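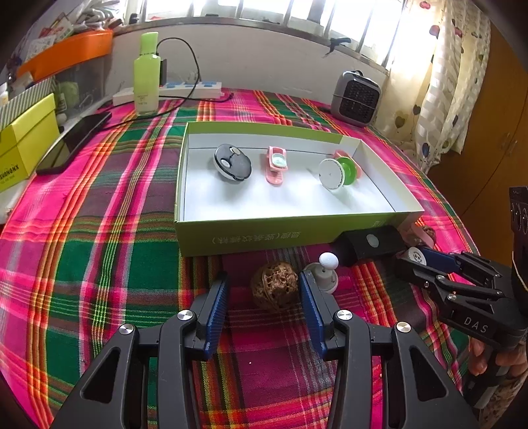
Week 4 notes: comparing finger pads on the hand-held grippers

March 23, 2022

OK, so last time we got through camera mounting and I promised we'd finally talk about fingers. I've been going back and forth on pads for the Garrido module and I want you to have my notes before you start your own trials.

We're looking at parallel fingers with ribbed pads. I like ribs on lumpy things - a walnut is my favorite test object, all those wrinkles! - and I'm much less sure about them on small hard stuff like a dimpled ball on a stem. Try both and make up your own mind.

What I ran

I did 496 grasps with the ribbed pads and 492 with the flat ones (I lost four to a dead battery, sorry). Drops: 37 ribbed, 40 flat. Please don't get excited about that gap. It's tiny, and I was tired by the end of the flat set.

Things to watch for

Open the fingers all the way before you come in. Half-open approaches nudge round objects and then you're chasing them across the blanket.

With two grippers, decide which hand is holding and which one is reaching. I kept swapping halfway and my log was a mess.

Write down the surface. Soft bedding gives under the fingertips and a desk doesn't, so those go in separate columns.

For your write-up

Pick five objects, run both pads, and send the sheet to Leena Harju. Arms come back in June, so keep your object list and we'll reuse it then.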